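Players Should Get a Say in When the Game Stops

2026-09-21

The league had the rule in writing all along. A match can be called off by the referee, the home club or the league office. The players, who do the running and take the knocks, are not on the list. Last March the women of Clirnbridge decided they would not play anyway, and the league has spent the months since then arguing over what to call it.

The office calls it a forfeit. I think it was a fair protest, and I think the result should be struck from the table.

The facts are not in dispute. Trundcombe, the club hosting the match, had cut its women's side down to one training night and moved them off the main field. Their captain, Chae-won Yeom, asked for a meeting twice and got a form letter. She told the visiting captain, Birgit Weidemann, before warmups. Both teams walked to the center circle, stood there for two minutes, and went back in. Around 500 people had paid to get in. Most of them clapped. 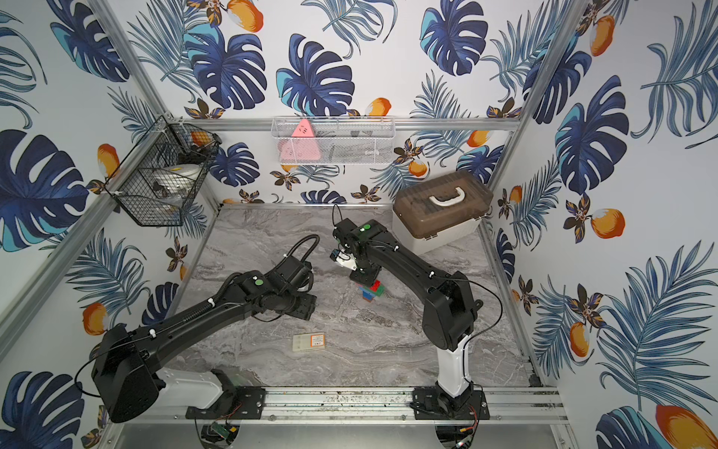 What the league got wrong

The league fined both clubs $1000 and took three points from each. The fine I can live with. Tickets had been sold, and somebody has to cover the refunds. The points are another matter. Points are supposed to reflect what happens in matches, and no match happened. Clirnbridge had no complaint with its own club. Its players stood with the other side and lost their place in the playoff spots for it.

Marwan Srour, who sits on the league board, wrote in the club newsletter that sport "cannot run on feelings." I have read that line several times and I still don't know what he means by it. People buy season tickets because of feelings. They drive to Clegg in the rain because of feelings. If he means that the schedule has to be kept, he should say so, and then explain why the same league moved a men's match with two days' notice to suit a sponsor's dinner.

The usual answer is that a walkout hurts the fans. I have been a fan of this league since I was in grade school, and I was there that afternoon with my daughter. We lost the price of two tickets until the refund came through. She asked more questions about the sport on the drive home than she had all season.

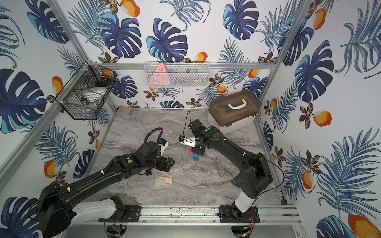
There is a better argument against the players, and Dörte Brinkmann made it at the open meeting. She coached in Grerora for years, and her worry is that if any team can stop a match over any grievance, the weaker clubs will use it when they have injuries or a bad run. That could happen. A rule can deal with it. Let both captains sign a notice before kickoff stating the reason, and let the match be replayed within three weeks. A team looking to dodge a loss would gain very little, and the other captain would have to agree to it.

Benedikt Lindemann, the league secretary, has said the rule book will be reviewed over the winter. He has not said whether any current player will be in the room. Yeom and Weidemann should both be asked, and the points should be given back before the review starts. Trundcombe's women are still training on the back field.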